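Gripper Weeks at the Grudthorpe Bench: Fingers, Cameras and a Lot of Brushes

We spent most of July swapping parts on the arms and having a great time doing it. The idea came from Maeve Fitzgerald, who was tired of hearing the rest of us argue over fingertips with no numbers to back it up. So she wrote a short test plan, Malachy Madigan printed more finger blanks than we could ever use, and off we went!

The job is simple to say: pick a thing up from the table and put it in a bin, or take it out of one bin and put it in another. We used ordinary stuff – screwdrivers, scissors, paintbrushes, makeup brushes, jars. Anything long and thin was fair game, and thin things are where you really start to see the difference between one fingertip and the next. A jar is pretty forgiving. A small brush lying flat on varnished wood is a whole other animal, and we now have very strong feelings about brushes.

We ran 523 picks over the month. 350 of them were on the Collis fingers, the wide rubber-faced pair we've had from the start, and the rest were on the narrow Quintero pair, which came in late and had less time on the bench. So please don't read the two totals as a fair fight. We're planning another round to even them up.

Narrow fingers, closed

I love this view. With the fingers shut there's just one thin seam to line up with whatever you want to grab, and the little step on the inner edge gives your eye something to judge depth by. Gobnait Lynch did most of the driving and says she stopped looking at the side monitor after her first afternoon with the wrist view. The pink scissors over in the red bin became her favorite target: go in through one of the loops, close, lift straight up. Wide fingers tend to bump the bin wall on the way down, so she had to come in at an angle with those. 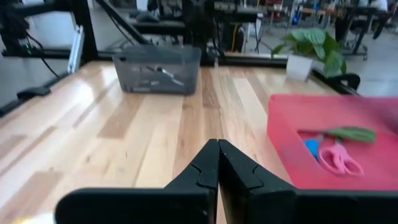

The view from the side

Wrist cameras are wonderful right up until the fingers block the last bit of the approach. Then you want something off to the side that can see how high you are. Bríd Rafferty moved our side camera 7 times before she was happy with it, and marked every spot with tape so we could go back. The low spots were great for height and bad for telling near from far. The high ones were the other way around. She settled on a fairly low one, and I think she was right, even though the ceiling lights do throw bright streaks across the tabletop from there.

For the mixed-handle layout we scattered five tools, some with handles running one way and some the other, with the yellow basket and the pink bin both close by. The green screwdriver was the easy one for both finger sets. The makeup brush with the fluffy gray head was a surprise: grab it by the silver part and it behaves, but grab it too far down the black handle and the head dips and swings. The long paintbrush wants to be held near the middle, and I cheered out loud the first time we got it into the bin without clipping the rim.
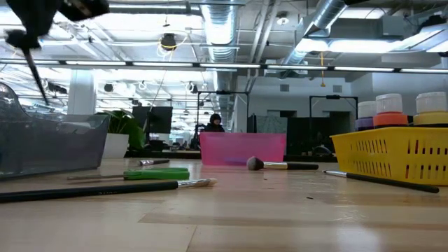

Can you run both cameras at once, or do you have to pick one?

Run both if your controller can keep up. Ours is the older Brultico box, and it was fine with two streams once we dropped the side camera to a lower frame rate. If you can only have one, start with the wrist camera and add the side one when you find yourself missing on height.

What we'd tell a friend

Close the fingers slowly on anything round. Makis Vlachopoulos set the closing speed to 100 percent on the first day "to see what happens," and what happened was a brush under the next desk. At half speed the handle has time to roll into the middle of the pad and settle there.

Check the fingertip screws every morning. The narrow pair worked loose twice, and both times we blamed the camera calibration for an hour before looking at the fingers – very annoying, very funny by lunch.

Write down which way the handle pointed. We didn't for the first stretch and had to go back through the recordings to fill it in. Handle direction ended up mattering more to our results than handle thickness, which I would not have guessed.

Next up is a softer pad for the narrow fingers. Malachy has three versions cut already and Maeve is redoing the score sheet so it has a column for "dropped, then caught." If you've tried soft pads on a narrow tip, please write to us, we'd really like to compare notes!

Contact the Grudthorpe bench team | © Grudthorpe | Back to top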